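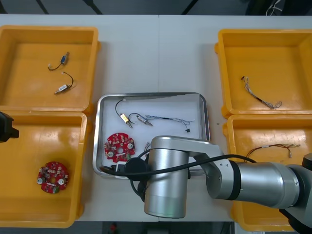
Indavlow opens parts sorting line for used electronics

23 Jul 2024 - Indavlow, a recycler of small household appliances, has opened a sorting line for parts taken out of worn-out devices. The line started as a trial in February and now handles nearly 2000 parts a month.

Small motors, circuit boards and wire harnesses arrive mixed together in a steel tray and are sorted into yellow plastic bins by type. Motors go in one bin, round circuit boards in another. Wiring is kept apart from both.

"Mixed parts are hard to sell," said Lenuța Husar, operations manager at Indavlow. "A bin of motors has a buyer. A bin of everything gets sold by weight as scrap."

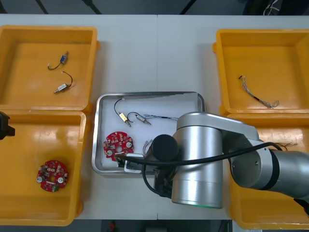
Motors are sorted with their leads still attached. Repair shops prefer them that way, according to Marius Onu, who runs purchasing at Ditaletti, the line's first customer. Ditaletti has signed a supply agreement for 12 months covering motors and boards. Wire harnesses are sold separately to Drirkelano for copper recovery.

Indavlow plans to add a second shift by the end of the year and will hire six people for it. Applications are open now at the front office.

Parts that fail testing are returned to the general scrap stream.

Press contact: Alina Grecu, Indavlow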